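# 접이식 책상 홈에 대한 의심

침대에 올려놓는 작은 책상을 두고 사람들이 하는 말을 나는 잘 믿지 않는다. 공간이 절약된다고 한다. 하나만 있으면 원룸도 서재가 된다고 한다. 밥도 먹고 공부도 하고 화장도 할 수 있다는데, 내가 지난 몇 년 동안 남의 방과 내 방에서 본 바로는 그 위에서 가장 오래 이루어지는 일은 물건을 올려두는 일이다.

올려두는 일이 나쁘다는 말은 아니다. 다만 그러려고 산 물건은 아니었을 것이다.

나는 Prasville에서 작은 방에 세 들어 살 때 처음으로 이런 책상을 샀다. 다리를 접으면 벽에 세울 수 있고, 상판에는 컵을 꽂는 구멍과 태블릿을 세우는 홈이 파여 있었다. 설명서에는 접는 방법이 그림으로 나와 있었는데, 나는 그 그림대로 접어본 것이 이사 오던 주와 이사 나가던 주밖에 없다. 그 사이에는 늘 무언가가 올라가 있었다. 접으려면 치워야 하고, 치우려면 둘 데가 있어야 한다. 둘 데가 없어서 책상을 산 사람에게 이건 꽤 고약한 조건이다.

정리를 가르치는 사람들은 여기서 바구니를 권한다. 바구니가 차면 상자를 권하고, 상자가 차면 상자에 붙일 이름표를 권한다. Rosario Bianchini라는 사람이 쓴 정리 책을 친구에게 빌려 읽은 적이 있다. 356쪽짜리였다. 버리라는 이야기를 하는 책치고는 두꺼웠고, 나는 그걸 읽는 동안 둘 데가 마땅치 않아 침대 책상 위에 두었다. 책의 요지는 모든 물건에 집을 정해주라는 것이었다. 좋은 말이다. 그런데 저자의 예시에 나오는 물건은 가위, 건전지, 여권, 우산 같은 것들이다. 이름이 분명하고 쓰임이 분명한 것들. 그런 물건은 내버려둬도 대충 제자리로 돌아간다. 나를 괴롭히는 물건은 그런 종류가 아니었다.

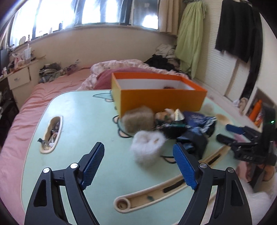 내가 의심하는 것은 상판에 파놓은 홈이다. 제조사는 홈마다 용도를 정해두고, 사는 사람도 매장에서는 그 용도를 믿는다. 그런데 홈은 비어 있으면 무엇이든 받는다. 연한 민트색 상판에 만화 캐릭터가 그려진 이 책상도 왼쪽 타원형 구멍에는 케이블과 자잘한 장신구 같은 것이 들어가 있다. 주황색 상자는 뚜껑이 열린 채이고, 그 앞에 털 파우치와 남색 천 가방, 조그만 인형 머리와 은색 고깔모자가 모여 있다. 이 가운데 Bianchini식으로 집을 정해줄 수 있는 것이 몇이나 될까. 은색 고깔모자의 집은 어디인가. 파티용품 서랍을 따로 만들 것인가. 나는 그런 서랍을 만들어본 적이 있다. 모자 하나와 초 몇 자루를 넣어두고 한 해 동안 열지 않았으며, 그 서랍이 필요해서 서랍장이 하나 더 필요했다.

털 달린 파우치도 비슷한 문제다. 파우치는 물건을 담는 물건이니 수납용품 같지만, 몇 개 모이면 그 자체가 수납할 대상이 된다. 파우치를 담을 큰 파우치를 사는 사람을 나는 둘이나 알고 있고 그중 하나가 내 동생이다. 동생은 가방마다 파우치를 따로 두면 옮겨 담을 일이 없어 편하다고 주장한다. 그러고는 립밤을 찾느라 네 개를 차례로 연다. 말려봤지만 소용없었다.

이쯤에서 버리자는 쪽이 나설 차례인데, 나는 그쪽도 그다지 믿지 않는다. 지금 사는 Bollham의 동네 모임에서 한때 물건 줄이기가 유행했다. 매달 정해진 개수를 내놓고 기록하는 방식이었고, Renata Montecinos가 가장 열심이었다. 5월까지 267개를 내보냈다고 했다. 숫자를 듣고 다들 감탄했지만 나는 목록이 궁금했다. 보여달라고 했더니 고무줄, 볼펜, 짝 없는 양말, 화장품 샘플이 한 줄씩 차지하고 있었다. 샘플만 해도 52개였다. 잘못했다는 것이 아니다. 안 쓰는 샘플은 버리는 게 맞다. 그런데 그 집에서 정작 발에 걸리는 것은 거실 한가운데 운동기구였고, 그건 1개라서 순위가 낮았다. 개수로 세면 작은 것부터 나가게 되어 있다. 그해 가을에 가보니 운동기구에는 수건이 걸려 있었다.

침대 위에 쌓인 옷도 정리 이야기에서 늘 억울한 취급을 받는다. 의자에 걸면 게으르다 하고 침대에 두면 더 게으르다 한다. 하지만 한 번 입은 스웨터는 빨래통에 넣기에는 멀쩡하고 옷장에 넣기에는 찜찜하다. 이런 옷을 위한 자리를 제대로 마련해둔 가구를 나는 거의 못 봤다. 벽걸이 후크를 달라는 조언이 있어서 달아봤다. 세 벌째부터 후크가 벽에서 내려앉았고, 집주인에게 벽지값을 물어줬다. 그 뒤로 내 스웨터는 다시 침대 발치에 있다. 밤에는 의자로 가고 아침에는 침대로 온다. 품은 들지만 벽지값은 안 든다.

그럼 어쩌자는 거냐고 물을 것이다. 모임에서도 그렇게 물었다. 대단한 대답은 없다. 나는 다만 책상을 사기 전에 그 책상에서 무엇을 할지보다 무엇이 올라올지를 먼저 생각해보라고 말하고 싶다. 지금 침대와 바닥에 있는 물건을 둘러보면 답이 거의 나와 있다. 그것들이 올라온다. 노트북과 커피 한 잔만 놓인 상품 사진 속 상판은 잊는 편이 낫다. 사진 속 방에는 충전 케이블도 없고 어제 들고 나갔던 가방도 없다.

그리고 홈이 많은 상판은 피하라고 하고 싶다. Ojeda에 있는 가구 매장에서 판매원이 홈이 넷 있는 모델을 권하며 하나는 펜, 하나는 휴대전화, 하나는 태블릿, 나머지는 자유롭게 쓰면 된다고 했다. 그 자유로운 홈이 제일 먼저 찬다. 게다가 홈은 닦기 어렵다. 과자 부스러기와 머리카락이 모서리에 끼고, 젖은 행주로 밀면 구석에 뭉친다. 면봉으로 파내다 보면 내가 왜 책상의 시중을 들고 있나 싶어진다. 평평한 상판은 적어도 한 번에 쓸어낼 수 있다. 보기에 심심하기는 하다. 값도 별 차이가 없어서 사람들은 홈이 있는 쪽이 이득이라고 느끼는 모양이다.

반대 의견도 적어둔다. Putau에 사는 사촌은 홈 있는 책상을 벌써 두 개째 쓰고 있고, 아주 만족한다. 작은 물건이 침대 틈으로 굴러가지 않는 것만으로도 제값을 한다는 것이다. 귀걸이 한 짝을 매트리스 밑에서 찾느라 한밤중에 침대를 들어본 사람의 말이라 무시하기 어렵다. 나도 이어폰을 그렇게 잃어버렸다. 그러니 홈이 아무 쓸모 없다고까지는 못 하겠다. 사촌은 저녁마다 구멍 속의 것을 꺼내 본다고 한다. 그럴 수 있는 사람이라면 무슨 책상을 사도 괜찮을 것 같다.

지금 내 방에는 장식도 홈도 없는 평평한 것이 있다. 위에는 고지서, 손톱깎이, 반쯤 쓴 핸드크림, 그리고 아직 돌려주지 못한 356쪽짜리 책이 있다. 친구가 다음 달에 가지러 온다고 했다.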